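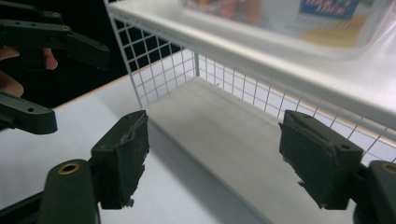

Robotics club picks shelf stacking for its June showcase

Prillness - The after-school robotics club at Sleiman Technical High has settled on its project for the June showcase, and it's about putting dishes away. Members voted for the shelf task over a line follower and a ball launcher. The vote was close. The launcher people are still a little sore.

The idea is simple enough to say. Get containers and bowls from a work surface onto a small wire shelf, no hands touching the stuff, only the grippers. Students work a pair of hand-held ones, one in each fist, and the runs get saved so a program can learn from them later on. First the people, then the software. The club calls it Flemine, a name that came out of a long argument over pizza and means nothing.

Money is modest. A grant of $2225 from Jimberg, the machine shop out on the county road, covers most of it. Another $706 came in from the fall bake sale and the car wash. The biggest bill so far was for cables and mounting plates. The second biggest was tape.

Practice runs are piling up. The group set itself a goal of 2000 saved runs before spring break and went past it, ending with 2276. Not all of them good. Dropped items stay in the pile but get marked, and two juniors are going back through the lot to check the marks. Slow going. They do it at lunch.

What makes a run hard? The shelf has an upper board and a lower one, and the lower one is the pain. Less room to tip the wrist, and mesh sides to bump into. Sophomores have been told to come in low and straight. Most don't. The club's own tip sheet, taped up by the door, says go slow, look at both fingers and stop if the other gripper is in the way. That last line was added twice.

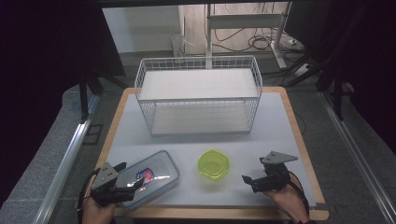 The two-handed runs began after winter break and they changed how the club splits up its time. Before that it was one student, one tool and a line of people waiting. Now everyone gets a turn at the table and then moves to the laptops. A typical start has a clear food container on the left, a green bowl in the middle and the white wire basket set behind them, with the left gripper going for the container while the right one waits by the bowl. Students say the waiting hand is the one that gets you. It drifts. You forget its there.

Bowls are their own problem. The members tried picking them up by the rim, then from both sides at once, and the argument over which is better has gone on for weeks. Rim is faster. Both sides drops less, or so the both-sides people claim. The marks in the saved runs should settle it, if the juniors ever finish.

Finger pads are the other steady complaint. The club wants a tougher material for next year and has a few samples on order. One member is printing a new finger shape too, narrower at the tip. First version snapped. The second is on the printer now, after a jam that ate most of an afternoon.

At the showcase, visitors will be able to try the grippers themselves, with a time limit so the line keeps moving. Younger kids welcome. The learned part, with a robot arm doing the job by itself, will be shown if it's ready. The club isn't promising. Last check it could reach for a bowl but got lost on the way to the shelf.

Doors open at 5:30 p.m. in the school cafeteria, use the side entrance by the bike racks. Admission is free and there will be food, including the same lemon bars that sold out at the bake sale. Parking on the grass is okay if it hasnt rained.

New members can join any time, no experience needed. The club meets after last bell in the shop wing. Students need a signed permission form, closed shoes and hair tied back, and should ask at the front office for the form. Families with old plastic bowls or food containers to spare can leave them in the bin outside the shop. Clean ones, please. No glass.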